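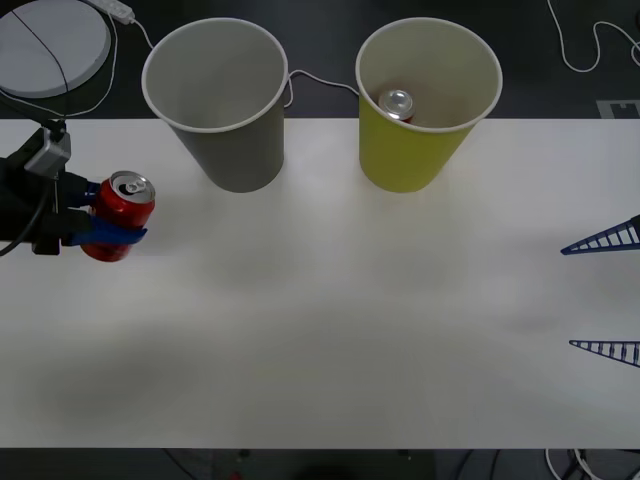 Gray cup, yellow-green cup, red cans on a long white table.

I own 61 paper cups. I know this because I finally emptied the cabinet over my fridge in March, and cups kept coming out of it the way scarves come out of a magician's sleeve. Birthday cups, cups from a baby shower, half a sleeve from a cookout I don't even remember hosting. I was thrilled, to be honest with you. I love a paper cup!

My mother thought they were for people who didn't want to do dishes (guilty), but I've come around to using them for nearly everything except coffee. The best trick I've picked up this year is the can-in-a-cup. You stand a soda can right inside a paper cup, lid up, and put it out on the table like that. The cup catches the drips, the can doesn't leave a ring, and if you use different colors your guests can tell whose is whose without writing on anything.

Size matters more than I expected. My first try was with the little Zinda cups I use for juice, and the can perched on top like a hat. Then I went the other way with some giant Mamani ones from the party store, and everything rattled around and leaned. What you want is a cup with a wide mouth and some taper to it, so the can drops in easily and the bottom holds it more or less in place. It may still lean a bit toward one side. I've stopped fussing over that.

Color is the fun part. I'm partial to a soft gray next to a loud yellow-green, especially on a white table with a red can in the mix — it looks like I planned it. For my niece's graduation I did gray for the grown-ups and green for the kids, and the kids promptly stole all the gray ones.

A sleeve of the Vinel cups lasts me a good couple of months, and I keep it in a drawer now, down where I can see it. The cabinet over the fridge has gone to the cake pans.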